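**Wodov**, El Fassi (Kitley Records)

El Fassi's second album runs 10 songs shorter than the first, and it's better for it. Marisol Bermúdez produced all but 2 tracks, and she keeps the drums dry and close to the vocal.

"Fesstead" is the single and the strongest thing on the record. Atieno Obura sings the second verse, mostly in a low register, and the bass drops out under her for 4 bars. The title track is slower and goes on too long. I skipped the outro after the third listen.

The vinyl pressing is limited to 200 copies. Mine is number 172. Side A is quiet, with light crackle before the last song. The sleeve is thin card and the lyric sheet leaves out Obura's verse.
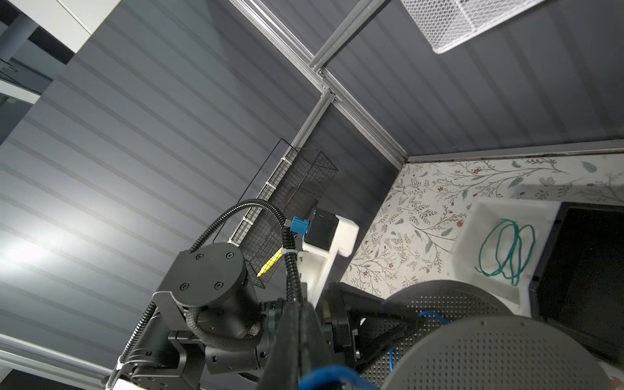 Side B has the weaker songs, though "May" would have made a good closer. Buy the download first, and get the vinyl if you still like the title track after a week.

Rating: 4 out of 5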